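阅读时间：6 分钟

发往：Lakance 楼宇使用者邮件列表
主题：Re: 白房间、百叶帘和墙上的管子（又来了）

各位好：

先把原信引在下面，免得又有人回信问“什么帘子”。上次的讨论就是这么歪到停车位上去的，歪了整整一个三月。

> 大家好，
>
> 我们刚在 Gurnent 租了一间小办公室，墙白，顶白，交房的时候觉得挺清爽，坐了两个星期，觉得像住在冰箱里。窗户朝西，下午晒得厉害，房东问我们要卷帘还是横百叶，说费用他出，前提是我们别再提别的要求。
>
> 另外，墙面上要走明管，网线和电源都从外面走。同事认为难看，想封一层石膏板把它们全藏起来。施工的人报了价，报完以后同事安静了一会儿，但还没有死心。
>
> 还有灯。原来的日光灯管要不要留？有人说换面板灯会显得高级。
>
> 列表里好像有几位用的也是这种小白房间，想听听真实的使用感受，好话坏话都行。
>
> 谢谢。

我来说坏话，顺便夹几句好话。

我们用 308 已经有些年头了。这间屋子的装修思路一句话可以讲完：凡是能刷白的，都刷白。当初请 Fadia 出过一份色彩建议，里面有“雾灰”“燕麦”和一种叫“远山”的颜色，附带色卡，排版漂亮。最后批下来的是白色。色卡现在垫在打印机下面，打印机倒是因此平稳了许多。

先说窗帘。

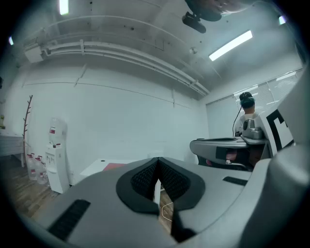
帘子的事，我投横百叶一票，理由很俗：它可以调。卷帘只有两种态度，放下来是天黑，拉上去是挨晒，停在半截的时候，光刚好从下沿钻进来照你的膝盖。横百叶把叶片一拧，光就变软了，照这间屋子的样子，远处那面窗合着叶片也还是亮的，背对着屋子坐在那头干活，眼前有光，不至于对着一片灯泡眯眼。白帘配白墙也有个没人宣传的优点，就是合上以后它基本退到墙里去了，不抢戏。你们朝西，我建议要叶片窄一点的那种，宽叶片一旦有一片歪了，整面窗看上去都像在撇嘴。

缺点当然有，就是灰。每一片叶子都是一个小架子，专门用来陈列灰尘。我的办法是戴一只旧棉手套，沾点水，一片一片捋过去，捋到第三片开始怀疑人生，捋到底下就看开了。别用鸡毛掸子，那只是把灰请到键盘上去坐坐。拉绳也要问清楚，我们换过一副，原来那副的绳子会自己打结，夜里打的，谁也没见过过程。

桌子离窗的距离也提一句。我们最早把桌子贴着窗台摆，帘子一放，下沿就搭在显示器后背上，开窗时叶片敲桌沿，敲得很有节奏。后来往外挪了 700 毫米，人能侧身过去擦帘子，插座也够得着了。代价是屋里的过道窄了，端着热水的人和推着椅子的人需要互相谦让。小房间嘛，总得有一处谦让，我宁可在过道里。

再说管子，这是你那位同事的心病。我完全理解，我自己也得过。刚搬进来时我看着墙上那些管线，也盘算过封板，还量了尺寸，画了图，图上甚至有一条暗藏灯带。后来 Long 的人来加一路网线，打开管卡，塞线，扣上，走人，我泡的茶还没凉。同一个星期，隔壁封了板的那家也要加线，先找检修口，没找到，后来找到了，在书柜后面，书柜是满的。那天我在走廊里听了很久，回来就把图收了。
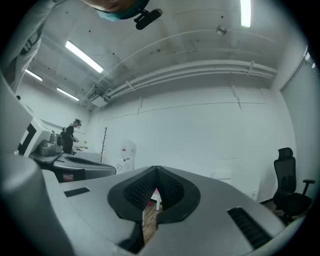
所以我的意见是明管照走，但要走得像样。第一，管子刷成和墙一样的白，或者干脆买白的，管卡也买白的，别等施工的人从包里掏出灰管卡，说“差不多”。第二，能并排走的就成束走，固定在高处，拐弯给它一个舒服的弧度，顺着墙过去，看着至少像是有人想过这件事。308 后墙上方那几根就是这个路数，成捆地往右弯过去，我每天抬头，现在已经能看出一点书法的意思来。第三，短的竖管尽量靠角，单独一根立在一大片白墙中间，像个没写完的感叹号，来客必问。

管卡的间隔请当面跟施工的人讲好。我们有一段是自己动手装的，卡子省了几个，结果过了一个夏天，管子中间微微下垂，目测垂了 2 厘米，不多，但从此以后每个坐在对面的人都会把头歪一点点。补装管卡和胶加起来花了 100 块，补的时候搬梯子挪桌子，又花掉一个下午，这个下午没有地方报销。

然后是灯。关于面板灯显得高级，我没有意见，高级是个好东西。日光灯管的好处是坏了一根你知道坏的是哪一根，去仓库拿一根，站上梯子，换掉，下来。我们的灯管走向不太整齐，从某些角度看有一根是斜着的，装灯的师傅可能当天心情活泼。可是亮，而且亮得匀，白墙白顶又帮它翻了一倍的工，写字的时候手底下影子很淡。嫌它惨白，就换色温低一点的管子，比换整套灯便宜得多。只是要换就一次全换，屋里半边偏黄半边偏蓝，坐在交界处的那位会显得身体不太好。

顶上还有一件小事：天花板上的小孔。我们这儿零零散散有一些，深色的小点，白顶上看得格外清楚。有人主张用腻子补掉，我主张留着。哪天要吊个什么东西，现成的孔就在那里，补了又得重打，而且补过的腻子和原来的白永远差着半个色号，最后从一片小黑点变成一片小白斑，忙了一场。烟感、喷淋那一类的东西更不要自作主张去刷，也别拿东西挂在上面，物业为此写过一封措辞非常节制的信，我至今记得里面用了三次“恳请”。

至于“像住在冰箱里”，我的经验是不必动墙。地面如果是浅色木纹一类的，已经帮你暖了一点。剩下的靠零碎：一块有颜色的坐垫，一只颜色过分的水杯，谁忘在桌子底下的一样粉红色的什么东西，在全白的屋子里都会发挥出惊人的作用。我们试过绿植，放在窗边，第一盆晒死了，第二盆因为大家吸取教训轮流浇水，淹死了。现在窗边放的是第二盆的花盆，状态稳定。

还有回音。白墙光面，屋子又小，两个人同时打电话，听起来像四个人在吵架。我们后来形成了戴耳机的习惯，治标，但便宜。要是房东还剩一点耐心，可以问问能不能在背后那面墙上贴吸音板，白色的也有卖。不过你信里说他已经声明不许再提别的要求，那就把这一条写在帘子的备注栏里，字小一点。

你们施工之前，最好把墙上要走管的位置拍几张存着，桌子摆好以后再想看墙根就难了。管卡的型号我得回去翻翻盒子，翻到了再补一封。谁手里还有 Lakance 当年交房时那张插座位置图，也请发到列表里，我那张上面有咖啡，刚好盖住了西墙。

308 室 敬上

另：停车位的事请另开主题。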